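ラノフ(Ranov)雑貨倉庫の見学会メモ 4月

帰りのバスで半分書いた。残りは宿。順番めちゃくちゃかも、すみません。

4月のラノフ、朝は寒い。上着もう一枚いる。前の晩に着いて、駅前のパン屋で買ったチーズのやつを食べて寝ただけ。見学会は10時から。ガルキク(Garkik)という会社の雑貨倉庫で、余った小物や返品のおもちゃ、生活雑貨、そういうのを集めて仕分けして安く卸すところ。年に一度、春に中を見せてくれる。申し込みはメール。英語でも返事きた。返ってくるまで4日かかったけど。

行き方、先に書いておく。駅の裏に乗り場があってケスキン(Keskin)の路線バス、118番。表の乗り場じゃないです。表に15分立ってて一本逃した。裏はタバコ屋の横の細い道を抜けたところ、看板はない、ベンチがひとつ。運転手さんに「Garkik」と書いた紙を見せたらうなずいて、着いたら手で合図してくれた。乗ってる時間は30分。お金は小銭で払うほうが喜ばれる感じ。後ろの席は暖房が効きすぎてて暑い。

降りると畑。畑と、倉庫と、また畑。犬が一匹ついてきた。茶色。門のところでどこかに行った。

受付は門を入ってすぐ左の小屋。名札のシールをもらって、自分で名前を書く。ペンがかすれてて、みんな名前がうすい。参加者は近所の家族連れが多くて、あとは小さい店をやってるらしい人たち。外国からは私ともう一組、たぶんオーストリアの夫婦。奥さんがボタンを集めてるそうで、今日の目当てもボタン。残念ながらボタンはなかった(後で聞いたら、去年はあったとのこと)。

案内はエミリアン・ブラトゥ(Emilian Bratu)さん。声が大きい。英語とルーマニア語を交互に、しかもどっちも早口なので、メモが追いつかない。以下、聞き間違いあると思って読んでください。

最初は荷受け場。トラックの荷台から下ろした段ボールが並んでる。箱の横にチョークで線が引いてあって、一本がおもちゃ、二本が台所まわり、三本が「まだわからない」。三本のが一番多い気がした。ブラトゥさんが三本線の箱を一つ開けて見せてくれて、中はスリッパの片方、ネックレス用の台紙、洗濯ばさみ、ぬいぐるみの服だけ、などなど。ぬいぐるみの服だけってどういう経路で来るんだろう。聞いたけど笑ってるだけだった。

においは紙とゴム。あとコーヒー、これは事務所から。

次が拭き場。長い机で、みんなエプロン。布巾は色で分けてて、黄色が乾拭き、青が水拭き。ここの責任者がレヌツァ・ドゥミトレスク(Lenuța Dumitrescu)さんで、この人の話が今回いちばんおもしろかった。ぜんぶ書きたいけどメモが汚くて読めないところがある。読めたぶんだけ。

・シールの糊は、油で取る。料理用のひまわり油でいい。布に少しつけて、置いて、それからこする。急いで爪でやると跡が残る。
・木のものは水につけない。
・やわらかい人形は押してから置く。押して戻らないのは別の棚へ。
・財布やポーチの類はファスナーを3回開け閉めする。1回では引っかかりがわからない、と。
・匂いがするものは窓のそばの網棚。何日置くかは匂いによる。それはそうだ。
・マグカップは指で弾いて音を聞く。にぶい音がしたら売らない。

マグのやつ、やらせてもらった。ほんとに音が違う。割れは目では見えなかったのに音だけにぶい。家のマグで試したくなる。というか帰ったら全部やると思う。

子供が三人くらい、洗濯ばさみの仕分けをやらせてもらってて、すごく真剣だった。大きい順に並べる子と、色で並べる子でちょっともめてた。ドゥミトレスクさんは口を出さない。最後は色の子が勝った。

拭き場の壁に貼ってある紙がよかった。手書きで「だめ」な例。取っ手の取れた片手鍋の絵、片目のクマの絵、ふたのない水筒の絵。絵がうまい。誰の絵か聞いたら、前にいた人、としか。コピーを売ってくれたら買ったのに。

それから棚のある大きい部屋。広い。通路が長い。棚には木箱とプラスチックの箱がまじってて、箱の種類で置き場所が決まってるのかと思ったら、そうでもないらしい。置ける品番は2,000あるそうです。ただし品番のないものも棚にのってる、とブラトゥさん。じゃあその数字なんなんだ、とオーストリアの旦那さんが言って、ブラトゥさんがまた笑う。この人はよく笑う。

棚で気になったもの、走り書きのまま:
ホーローの洗面器、ふちが青。重ねてひもで縛ってある。
毛糸の靴下。片方ずつ裏返し。
つまみだけの箱(家具の引き出しの)。陶器のがきれい。ひとつ欲しかったけどこの日は棚から直接は買えない。
子供用のほうき。柄が赤。
おもちゃの果物。ブドウの粒が一個とれてる。
計量スプーン、目盛りが消えかけ。
カレンダーの紙だけ大量。去年の。なんに使うのか。包み紙だそうです、納得。

つまみの箱の前で結構ねばってしまって、一行に置いていかれた。走って追いつく。通路は見た目が全部同じなので、はぐれると困ると思う。小さいお子さんと行く人は手をつないでおいたほうがいい。

休憩は事務所の横の部屋。紙コップのコーヒーと、りんごのケーキ。ケーキは大きい四角で、しっとりしててシナモンが強い。おかわりしました。トイレはこの部屋の奥、鍵が固いので閉めたあと開け方を確認してから使うこと。私は少し閉じ込められた。

ここで30分も休んだのに、そのあとが駆け足。時間配分どうなの。

後半は混ぜ箱のコーナー。今回見たかったのはここ。Pamari(パマリ)という名前で卸してる詰め合わせがあって、小物をいろいろ取り合わせてひと組にする。買う店の人は中身を選べない。選べないけど、同じようなものばかりにはならないように組む、という約束。おもちゃだけ、台所だけ、というのは作らない。必ずまぜる。

組み方の決まりがちゃんとあって、
かたいものとやわらかいものを一緒にする。
明るい色をひとつは入れる。
何だかわからないものを、入れてもいい。

最後のがいい。「わからないものが入ってると、お客さんが店の人に聞く。聞かれた店の人も知らない。それで話が始まる」とドゥミトレスクさん(休憩のあとこっちに移ってきた)。お店をやってるらしき女の人がすごくうなずいてた。実際その人の店では、わからない金具を瓶に入れて窓に飾ってるそうです。

灰色の箱に入ったのを見せてもらった。床も灰色で、すり傷だらけ。奥の壁は金属でぴかぴか、でも汚れもついてる。小物の色がぼんやり映ってて、それがちょっときれいだった。
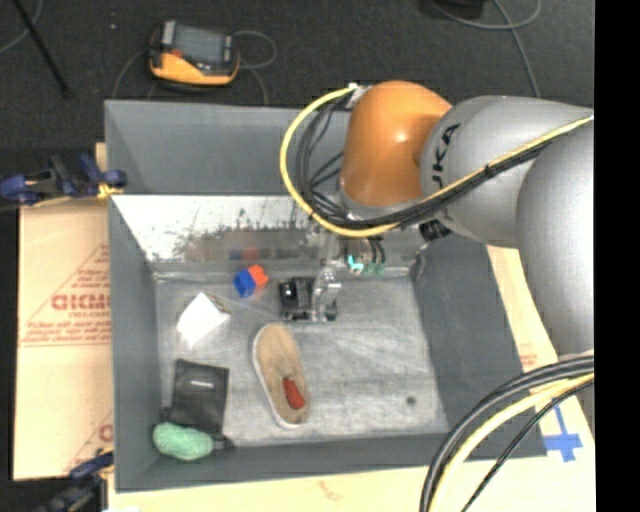
灰色の箱の中。黒い四角いポーチ(財布かも)、緑のもこもこ、白い四角いの。楕円の上に赤いの。

楕円のやつで盛り上がった。黄土色っぽい、ふちだけ色のうすい、細長い楕円。スポンジ? 靴の中敷き? オーストリアの奥さんは中敷き派、私はスポンジ派。ブラトゥさんは「どっちでも同じ値段」。役に立たない。その上に赤い小さいのが乗っかってて、これも人参なのか唐辛子なのかで割れた。形は細長くて先がすぼまる感じ。近所の男の子が唐辛子と言い張るので唐辛子ということに。でも赤い人参のおもちゃだってあるよね…と今も思ってる。

青と赤っぽいオレンジの半々になってる小さいサイコロ形のはかわいい。上の決まりの「明るい色をひとつ」はこれでクリアだと思う。赤いのもあるし緑もあるし、クリアしすぎ。白い四角いのはちょっと傾いて置いてあって、なんということもないけど、こういう地味なのが一つあると落ちつく。

緑のは最後までわからず。ぬいぐるみなのかスポンジなのか、でこぼこした形で、手前のふちにぐっと寄ってる。隣のポーチに少しかぶさってる。スポンジ派としてはこれもスポンジに一票。「入れてもいい、何だかわからないもの」枠ってことで。ポーチのほうは表にうっすらロゴみたいなのがあったけど読めない。

かたいのとやわらかいの、という決まりは見ただけじゃ確かめられないなと思って、自分の手で押してみたかった。そこは時間切れ。押して戻るかどうか、さっき習ったばっかりなのに!

最後に売店。売店といっても机二つ。現金のみ、袋なし。お釣りの小銭が途中でなくなって、お釣りの代わりに飴を渡されてる人がいた。混ぜ箱は店向けの卸なので一般の人は一組ずつは買えず、机に並んでるのは単品。買ったもの:

ホーローの小さい洗面器(ふちが青いの、棚で見たのと同じ種類)
布巾、黄色
つまみ一個。陶器、白に花。売店にあった! うれしい。うちの引き出しに合うかは知らない

買わなかったけど迷ったもの:
子供用のほうき。かばんに入らない。旦那さんのほうのオーストリア人が買ってた、お孫さん用らしい。柄が長くて帰りのバスで人に当たってた。

気になった点もいくつか。説明の紙がルーマニア語のみ。英語の説明は口頭だけで、しかも案内の人が歩きながらしゃべるので列の後ろには聞こえない。前のほうに陣取るべし。床が冷える。厚い靴下。あと写真は、荷受け場の伝票のあたりだけ撮らないでと言われた。ほかは自由。

帰りのバスは門の前ではなく、道を渡った反対側。本数が少ないので時刻は行きに写真を撮っておくといいです。13時台のに間に合わず、畑の横で結構待った。犬がまた来た。飴をほしがったけどあげてない。

聞きそびれたこと。三本線の箱が最後まで「まだわからない」だった場合どこに行くのか。混ぜ箱に入るのかなと思うけど確認してない。次に行く人いたら聞いといてください。申し込みのメールは冬の終わりごろに出すのがよさそう、春になってからだと埋まると受付の人が言ってました。

追記:宿のマグ、弾いてみた。にぶい音。フロントに言うべきか迷い中。

追記2:洗面器の底にシールの糊が残ってたので、明日ひまわり油を買いに行く。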